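Bamow Woven Storage Baskets, Set of 5 – Review

I bought these to replace the fabric bins in our hall closet. The fabric ones were cheap and looked fine for a year, then the cardboard in the bottoms gave out and they sagged whenever you lifted one with anything in it. I wanted something that would hold its shape, could be wiped down, and would fit a shelf that is 12 inches deep. That last part ruled out more products than I expected.

The set comes as five baskets in three sizes: one large, two medium and two small. They arrive nested, with a sheet of thin paper between each one. There is nothing to assemble. Mine came in olive green. The listing also has gray and a cream color, and the cream was out of stock when I ordered.

I have been using them since July, so this is based on most of a year in a house with two kids and a dog.

Size and fit

The listed measurements are for the top rim. The base is narrower, and on the medium basket the difference comes to almost an inch across the long side. If you are lining them up on a shelf, go by the rim. If you are trying to work out whether a stack of paper or a row of jars will fit inside, measure what you have and leave some room. I had planned to keep file folders in the large one and they would not lie flat. They went back in the drawer.

Three mediums would have fit my shelf perfectly. The set has two. Bamow does not sell the mediums one at a time, at least not in olive, so there is a gap on that shelf where I keep a flashlight and the spare light bulbs.

Strength

The large basket is rated for up to 44 pounds. I did not test that and would not want to carry it. I did keep canned food in it for two months, two layers deep, and the bottom stayed flat. The sides bow out slightly when it is packed tight and go back when it is emptied.

The rim is the weak point. On one of the small baskets a strand came loose at the corner after a few weeks. I tucked it under with a butter knife and it has stayed put. The others have held up. The dog chewed one of the mediums, which is not Bamow's fault, and the damage stayed in one spot without the rest unraveling.

Handles

There are no attached handles, just slots cut through the walls. I prefer this on a shelf because nothing sticks out to catch on the basket next to it. You can hook your fingers in and slide the basket forward. For carrying any distance it is less comfortable. The edges of the slots are smooth enough, but with a full load in the large one they press into your fingers by the time you reach the top of the stairs.

Small things can also work their way out through the slots. Hair ties and pens are the usual ones. I moved the pens to a jar.

Cleaning

Dust collects in the weave. A damp cloth takes care of the outside. For the inside I take them out to the yard twice a year, rinse them with the hose and leave them upside down until they dry. Flour was the worst thing I spilled in one. It packed into the corners of the floor and needed an old toothbrush.

They had a smell when new, something like a shower curtain. It was gone in under a week with the closet door open.

Compared with the others I looked at

Zaltora makes a similar set with rope handles and a fabric liner. A relative has it and I have used it in her kitchen. The liner solves the problem of small items falling through, and it comes off for the wash, but it takes up room and slides around. It also costs a good deal more for four baskets than Bamow asks for five.

The Trakis bins are solid plastic with a woven pattern pressed into them. They are easier to clean than anything here. They are also heavier, and the corners are rounded so much that you lose space. For under a sink I would get those instead.

I also had one of the Pop folding crates on hand. It is fine for the car. On a shelf the sides fold in when you do not want them to.

The Bamow listing had 1,202 reviews when I last looked. The complaints were mostly about color, with people saying the olive was darker or browner than they expected. Mine is a plain, slightly dull green and close enough to what I ordered.

How we use them now

The large one holds winter hats and gloves. The smalls are in the bathroom cabinet, one for medicine and one for first aid supplies. The chewed medium has the dog's leashes and towels. The other medium moves around the house depending on what needs sorting. 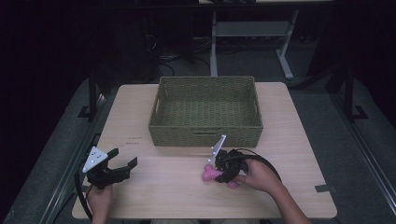
Would I buy them again

Yes, with the sizes in mind. They have kept their shape, they wipe clean and they fit the shelf, which covers what I was after. I would take a set of all mediums over the mixed set if it were sold. Anyone storing small loose items should look at something with a liner or closed sides.

Rating: 4 out of 5

Posted June 4, 2004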